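Slide 4 — What we compared

Two controllers, same arm, same two-fingered gripper, all in simulation. Terano is the impedance controller, Rusura the position controller. Each ran 50 grasps per object. Archana Sandhu wrote the scoring script; mention her before the numbers.

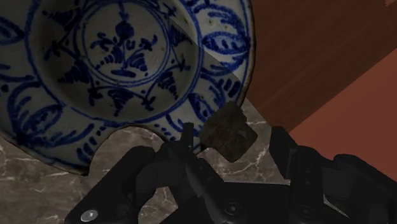
Wrist view, dark block at the gripper, patterned plate behind.

Point out the block. Its rough faces make contact estimates noisy, and Rusura closes too early on them. Terano lost 27 grasps before we lowered the stiffness — say this plainly, someone will ask.

Slide 5 — Scene and camera placement

Wrist camera alone was not enough. Neusa Vieira added the fixed view in June and re-ran 32 of the failed cases with it.
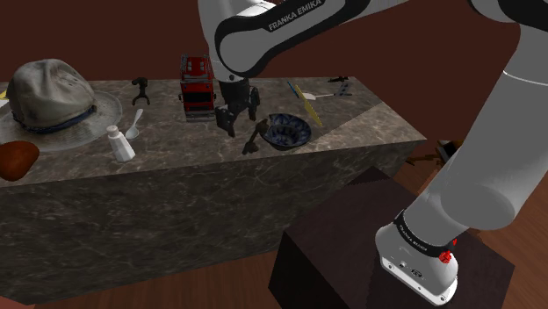

Approach height was the setting that mattered most in the second round. Both controllers plan from above with the fingers open, and anything tall next to the target narrows the way in. The red fire truck is the case to talk through, with the gripper pointing down right beside it. Thin items such as the fork and the spoon need a separate slide. Pause for questions, then go to the timing plot.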